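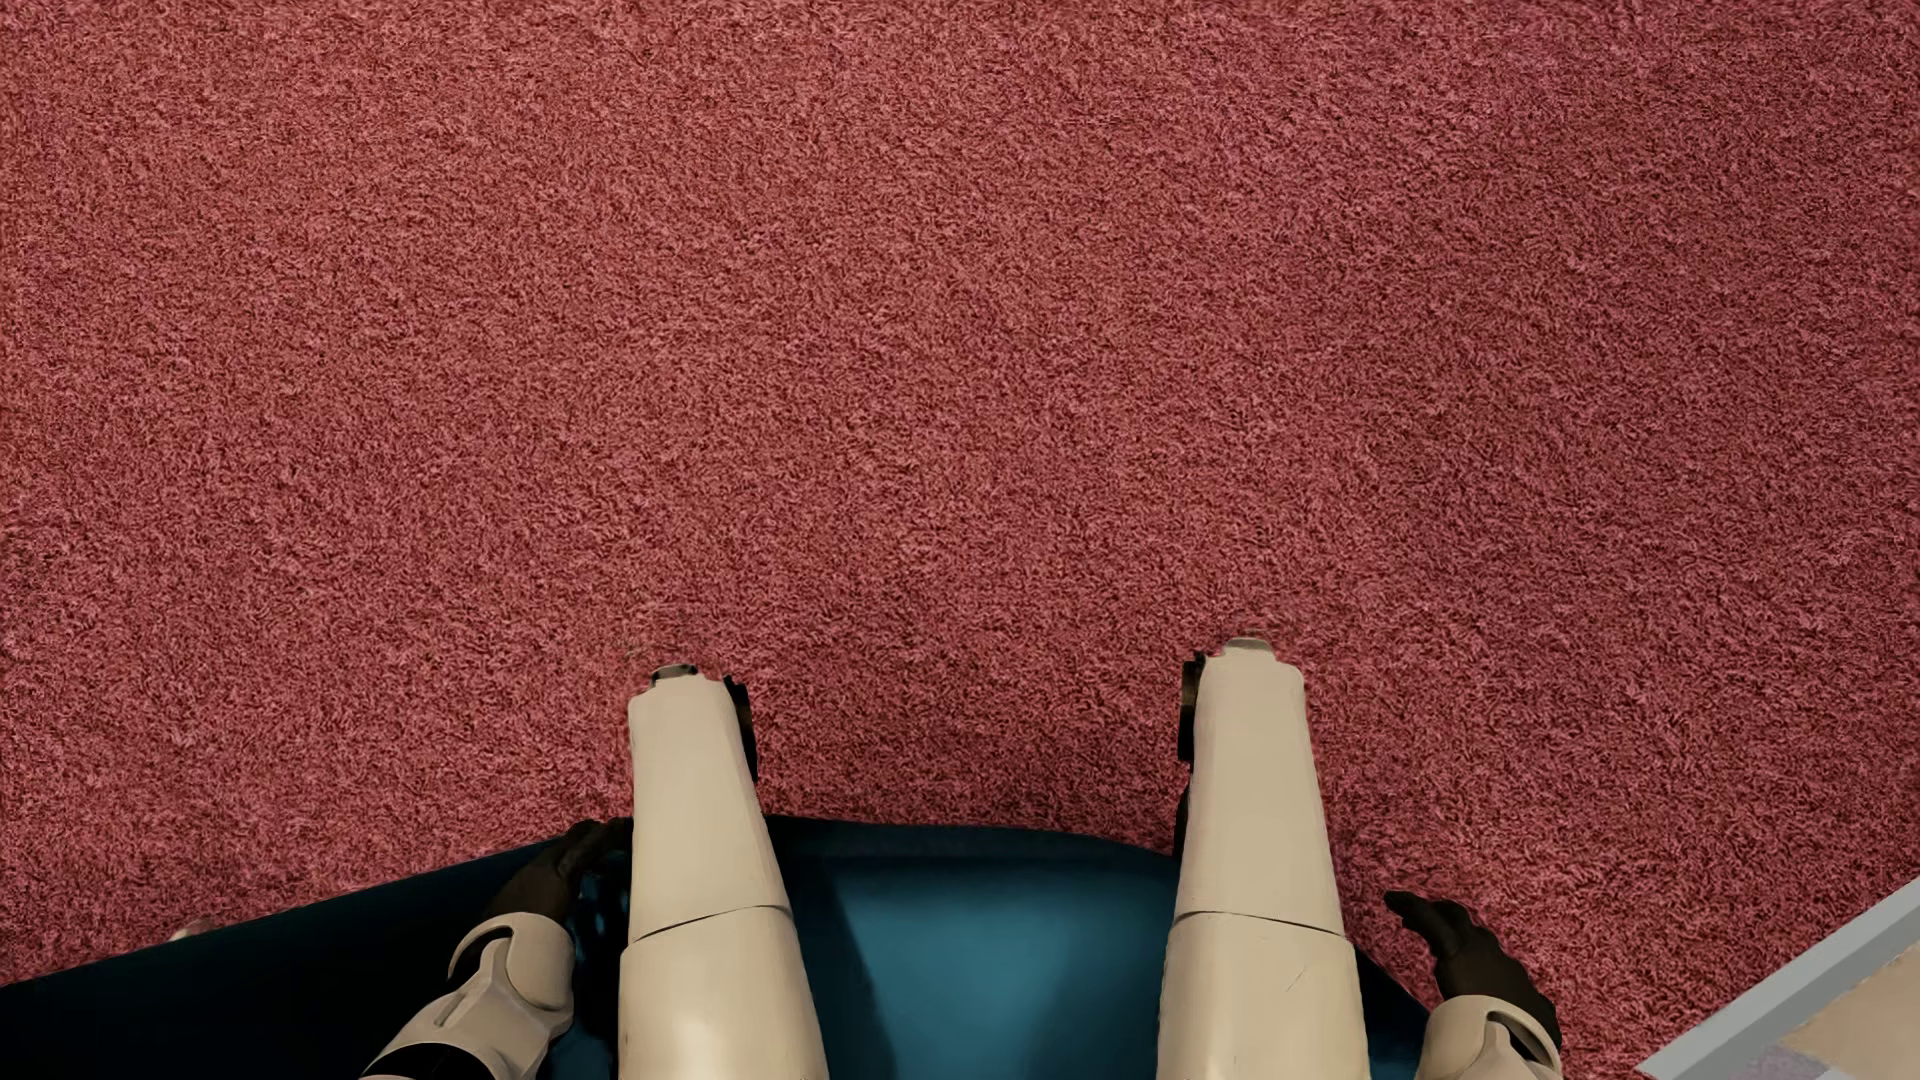
Perkoton Seated Demonstration Project
Progress report to the Solberg Fund, second reporting period

1. Status

Work is on schedule for the first two work packages and behind schedule for the third. The simulated teleoperation station at Zedville has been in regular use since August. The demonstration set for the seated tasks is nearly complete. Training on the standing-up task has started later than planned, for reasons given in section 5. No change to the total budget is requested. A transfer between budget lines is requested in section 7.

2. Background to the period

The project teaches a humanoid robot a small group of household tasks that begin from a sitting position. All demonstrations are given by remote control. An operator wears a headset and holds two hand controllers, and the robot's arms and hands follow in simulation. The operator sees what the robot's head camera would see, looking down over its own legs and hands. The first report described the choice of this viewpoint over a fixed outside view. That choice has been kept.

The tasks in scope are:

Resting both hands on the legs and lifting them again
Picking up an object from the seat beside the robot
Passing an object from one hand to the other above the lap
Leaning forward and placing an object on the floor
Standing up from the seat

3. Work package 1: simulated rooms

The room set now holds 14 layouts, all built in the Biltlow scene editor. Each layout has one seat, one floor covering and a clear area in front of the seat. Floor coverings include bare boards, flat tile, low rugs and shaggy carpet. Seat height, seat depth and the angle of the seat's front edge vary between layouts.

The shaggy carpets took more effort than the plan allowed. Early versions used a flat texture, and operators reported that they could not judge the distance from the hand to the floor when leaning forward. The pile is now modeled as short curled fibers with color variation from tuft to tuft, and it darkens near the legs and the seat. Operators have since asked for the same treatment on the low rugs. This is under way.

Rendering cost went up with the new carpet. On the operator machines the image rate fell below the level needed for comfortable headset use. The fiber count was reduced outside the near field, and the rate recovered. Recorded demonstrations are re-rendered afterward at full detail, so the training images are not affected by the reduction.

Dark seat covers remain a weak point. In the blue and near-black covers, the black hands are hard to separate from the seat when they rest beside the legs. Two options were tried: raising the general light level, and adding a soft light at head height. The second gave better separation with less change to the rest of the room and has been adopted for half of the layouts. The other half keep the original lighting, so that the trained model also meets the harder condition.

4. Work package 2: demonstrations

The target is 100 accepted demonstrations per task. The first four tasks have reached it. Standing up has not.

A demonstration is accepted if it meets all of the following:

The task ends in the required position and is held for 2 seconds
No arm or hand shell passes through a leg shell or the seat
The operator's controllers stayed in tracking range throughout
The start pose falls inside the agreed limits

The second condition caused most of the rejections. The forearm shells and the cuffs at the wrists are wider than the operator's own wrists, and operators tended to bring the hands too close to the outer side of the legs. In the first weeks the cuff would clip the leg shell on the way up from the seat. We added a light vibration in the controller when any arm part comes near a leg. Rejections for this cause dropped sharply once operators were used to it.

Finger control was also revised. The first mapping tied all fingers to one trigger, which kept them bunched and made it difficult to grip thin objects. The revised mapping gives the thumb and leading finger their own input and leaves the others on the trigger. Demonstrations of the passing task recorded under the old mapping were discarded and repeated.

Start poses are now varied by script. Before each demonstration the legs are set a little wider or narrower, and each arm is placed at a slightly different height and distance from the leg. The two arms are varied separately – a matched pose on both sides proved too easy for the model to memorize.

5. Work package 3: training and evaluation

Policies for the resting and picking tasks have been trained and run in layouts held back from the demonstration set. Both complete the task in most runs. Failures in the picking task are concentrated in layouts with dark seats and original lighting, as expected from section 3. Full results by layout will be supplied with the next report, when the re-rendered images have been used for a second training run.

The passing and placing tasks are in training. No evaluation figures are available.

Standing up is delayed. The downward head view is adequate while the robot is seated, but once the torso tips forward the legs leave the operator's field of view and balance has to be judged from the floor alone. Operators compensated by moving slowly, and the resulting demonstrations contain long pauses that the model copies. We have trialed a small balance display at the bottom of the headset view. It is shown to the operator only and does not appear in the recorded images. Early recordings with the display are smoother. Collection for this task restarts with the display in place.

6. Risks

Operator fatigue. Sessions are limited to 5 demonstrations before a break. This slows collection but has reduced rejections late in the session.

Transfer to hardware. Shell dimensions in the simulation follow the supplier's drawings. Wrist cuff clearance will be measured on the real unit before any trained policy is run on it.

Carpet contact. The visual pile has no physical effect; the foot rests on a flat contact surface beneath it. For seated tasks this is acceptable. For standing up it may not be, and a soft contact layer is being tested.

7. Request

We ask the Fund to approve the transfer of unspent travel money to rendering hardware. The transfer would allow the full-detail re-render to run alongside collection at Zedville, where it currently waits for the operator machines to be free overnight.

8. Next period

Complete the standing-up demonstrations
Extend the fiber model to the low rugs
Deliver evaluation results for the first four tasks
Measure cuff clearance on the real unit
Decide on the soft contact layer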